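Gallisside Community Help -- Laundry and Linen

Folding T-shirts on a bed when there is no table

Posted by Brotel

I would be grateful for guidance on folding T-shirts neatly in a bedroom where the bed is the only flat surface of any size. The unit in question is a small one at Grernthorpe. There is no dining table, and the kitchen bench is taken up by the dish rack and the kettle. At present the washing comes off the line, goes onto the bed in a heap and is sorted from there.

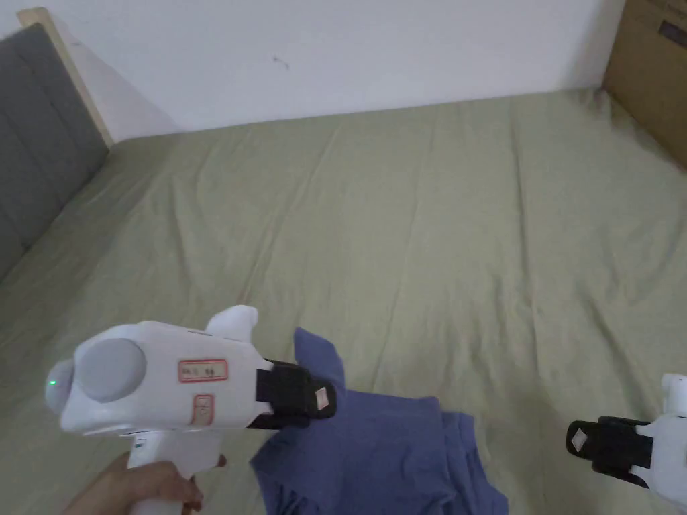
The difficulty is that the shirts do not hold a straight edge. The mattress gives under the hand, the fitted sheet moves, and by the time the second sleeve has been turned in, the first has slipped out. Towels and pillowcases give no trouble. The shirts are ordinary cotton, short-sleeved, and most have been washed many times. They are kept in a drawer 66 centimetres wide, and I would like them to stand in it in rows so that each colour can be seen from the top.

I have read the linen notes on this site. They assume a table or an ironing board, and I have neither. Advice on method would be appreciated, as would any advice on preparing the bed beforehand.

Posted by Jara

A bed is a satisfactory place to fold, provided that it is prepared first. The following has been the practice in our household for several years.

Pull the fitted sheet tight at all 4 corners before any clothing is put down. A ridge in the sheet will show up as a ridge in the shirt. Work along the near edge of the mattress, where the surface is firmest and the arms need not reach far.
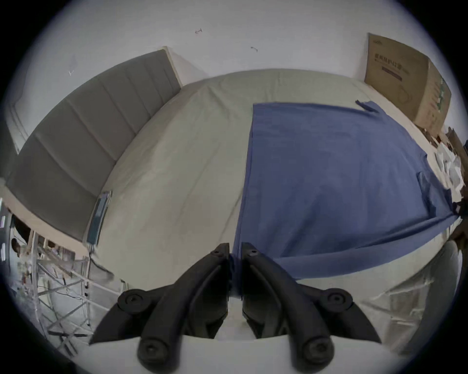
Blue cloth on a fitted sheet, headboard to the left.

Lay the shirt face down with the collar pointing away from you. Smooth it from the centre outward with the flat of the hand. Fold one side in to the middle of the back, turn the sleeve down along that fold, and repeat on the other side. You should then have a long strip of even width. Bring the hem up to just below the collar and fold the strip in 2 once more -- in thirds if the drawer is shallow.

Do not pick the shirt up between steps. Most of the slipping you describe comes from lifting one corner to turn the whole garment. Slide a hand underneath and turn it over in one movement.

As to the drawer, stand the finished shirts with the folded edge upward. They should be close enough together to stay upright and loose enough that one can be drawn out without disturbing the rest.
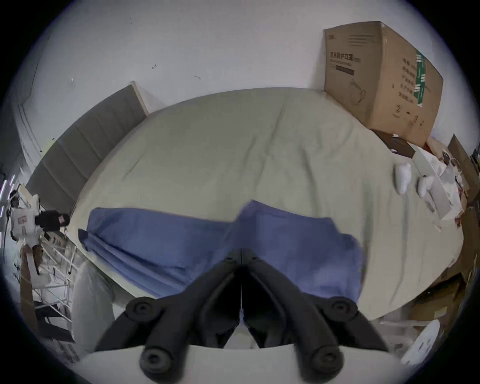
Gallisside Drying Room disagreed with the starting position and noted that a shirt laid face up is easier for a beginner, as the collar can be seen throughout and kept centred. The same poster recommended a stiff board under the shirt. A large piece of cardboard from a flattened carton will do, and it can be stored behind a wardrobe when the folding is finished. Place the board on the bed, fold on top of it, and the softness of the mattress no longer matters.

Posted by Grernthorpe Resident

Just fold them in half and in half again. It has always worked for me.

I would add that shirts should be folded soon after they come in. If they are left in the basket for 24 hours the creases set, and no method of folding will remove them. A light shake by the shoulders beforehand is also worthwhile.
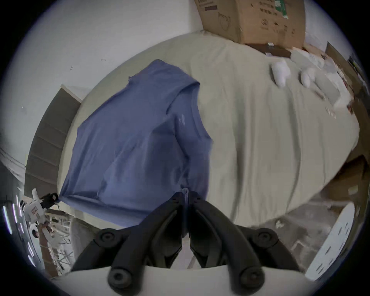

Check the hem and the side seams while the shirt is flat. Older cotton tends to twist in the wash, so that the side seam wanders toward the front, and a shirt in that condition will never fold square if the seam is used as a guide. Take the line from the neck and the shoulders and let the seam fall where it will.

Socks and other small items are better paired before the shirts are begun, and put away at once, so that the bed is clear. I do mine on a Wednesday evening with the radio on.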